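Notebook, zine bench, October

Monday, early, coffee number one

Snail issue is GO. I spent the whole weekend reading about snails and I can't believe we did moths first. They have teeth! Thousands of tiny teeth on a ribbon (the radula), and the ribbon keeps growing forward as the front rows wear down. I read that out loud on the bus and a man moved seats.

Working title is Snail Mail, which Imtiaz says has been done by everyone who ever stapled paper together. He's right and I still like it. Keeping it until something better shows up. Other candidates on the whiteboard: One Foot, Slow Release, The Terkham Snail Review. The last one makes me laugh every time, but outside Terkham it means nothing and we do want to put a few on the table at the Dendham fair.

Format: one sheet of letter, printed both sides, folded in half twice and trimmed, so eight little pages, quarter size. Same as the moth one. I wanted to try the single-sided fold with the slit in the middle (opens out into a poster, very satisfying) but then the poster side has to be one big drawing and I'm not there yet with snails. I can do a shell. I can do a body. Putting the shell ON the body so that it looks attached and not parked there is the part I keep messing up.

Page plan as of this morning:

Cover. Big snail, title lettered along the slime trail.
2. What is a snail, for people who have somehow never met one.
3. Teeth.
4 and 5. Center spread, cross section of a shell with rooms in it, like a dollhouse. Tiny sofa in the innermost coil.
6. Left-handed snails. Most garden snails coil to the right and now and then one goes left, and then it has real trouble finding a mate because nothing lines up. Saddest page in the issue, must be drawn beautifully.
7. Letters page, all letters written by slugs, all of them bitter.
Back. How to move a snail off the sidewalk. Real advice, no jokes: wet your fingers, slide it gently, don't yank.

Rule for this one, decided with Imtiaz: every true fact gets a small shell printed next to it, and everything without a shell is nonsense. People kept asking us which moth facts were real, and at least one person had been telling her kids the one about moths paying rent. So, shells. I carved a shell stamp from an eraser on Sunday night and it prints nicely, except it coils left. Forgot that stamps flip! Going to carve it again the right way and save the lefty for page 6, where it's perfect.

Mid morning

Lettering test. Filled two sheets with alphabets at real size. Anything smaller than about the height of a lentil fills in on the photocopier, especially lowercase e and a, so body text has to go up a notch. That costs me four lines on page 2. Cutting the bit about snails sleeping for years. It's a good bit (they seal themselves in!) and maybe it can go to the slugs, who could complain about not having a door.

Spacing trick I want to remember: pencil the baseline, letter the last word of each line first, then fill in from the left. Sounds backwards, works like a charm for hand lettering in a narrow column. Only had to redo one line.

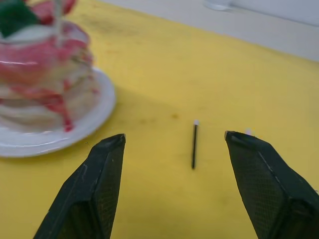

Black pen or marker, yellow tabletop.

Gunawardena ink is still the best thing on the shelf for originals. Dense, dries fast, erases over clean if I wait long enough (which I did not, twice). The Jurkedine brush is lovely for shells and hopeless for letters. Swelling line, thick to thin, exactly what the coils want. I did the whole cover shell in one go with it and held my breath the entire time. The scan came out a bit gray on the left, so bump the contrast before making the master.

After lunch

Imtiaz Talukder Slug Correspondence Day!! He turned up with letters written on the backs of receipts and I cried laughing. Copying the keepers here so they don't get lost:

"Sirs, I read with interest your article on homes. I don't have one. Please cancel my subscription."

"To whom it may concern: I am told that I am 'basically a snail.' I would like to know who is basically a slug, and why it is never put that way."

"Dear Editor, somebody has left a saucer of beer in the garden. I am going to investigate and will write again tomorrow."

The third one goes at the bottom of the page with a blank space after it where the next letter should be. Dark! Love it. Imtiaz thought it might be too dark for the Dendham table, where we get a lot of families. We talked it over and it stays. Kids are the ones who like that stuff best.

He also wants a personals column for the left-handed snail on page 6. "Sinistral, damp, likes lettuce, seeks same." Yes. Obviously yes. It means shrinking the drawing a bit but the page will go from sad to sad and hopeful.

Fact check pass, his list against mine. Three shells removed. The sleeping one turned out to have several versions with different numbers of years, and as it's cut anyway we can leave it. The one about snails having a favorite direction to turn was something I wrote in my notes with no source, so it loses its shell and becomes nonsense, and now it can be much sillier. They favor downtown.

Teeth fact stays, with the word "thousands" and no exact number. It varies a lot between species and I'd sooner be vague and right.

Late afternoon, pasteup

Laid out the first dummy with scrap paper. Page order on a folded sheet gets me every single time, so for the record, from the moth issue and checked again today: outside of the sheet is 8, 1 along the bottom and 5, 4 along the top upside down. Inside is 2, 7 along the bottom and 6, 3 along the top upside down. Fold top down, then fold side to side, trim the top edge after stapling.

Which of course means that 4 and 5 are side by side upside down on the outside of the sheet, good, so the dollhouse shell can run right across the fold with no gap to match. Kept all the important rooms away from the staple line. The bathroom is slightly stapled. Fine.

Margins: I left too little at the trim edge on the moths and lost the tops of some words in the fatter copies. More room this time, a full finger's width at the top of every page. It looks roomy and calm on the dummy, much better than I expected.

Paper. Plain white for the insides, obviously, it's all one sheet. But what about a wrap? There's a stack of pale green left from the spring batch and a half-width band around the middle would look so good, like a leaf. Tried one. It slides off if you look at it. A dot of glue at the back holds it, but then you have to tear the leaf to read the zine. Imtiaz says that's the best idea we've had all year, as the reader gets to eat the lettuce. Doing it!!

Print run: 30 to start. 21 for the fair, the rest for trades and the shop in Terkham that takes a few on the counter. If the bands take forever then maybe the shop ones go without.

To do before the master:
recarve shell stamp, coiling right
reletter page 2 at the new size
finish personals column, check it fits
shell-to-body join on the cover, one more try with the brush
contrast on the cover scan
ask Imtiaz if "Yours in mucus" is a sign-off we can use more than once
cut the green bands, glue test overnight under the dictionary

Next issue he wants pigeons and I want barnacles. I've started a page of barnacle notes at the back of this book just in case. They glue themselves down by the head and eat with their feet. Come on.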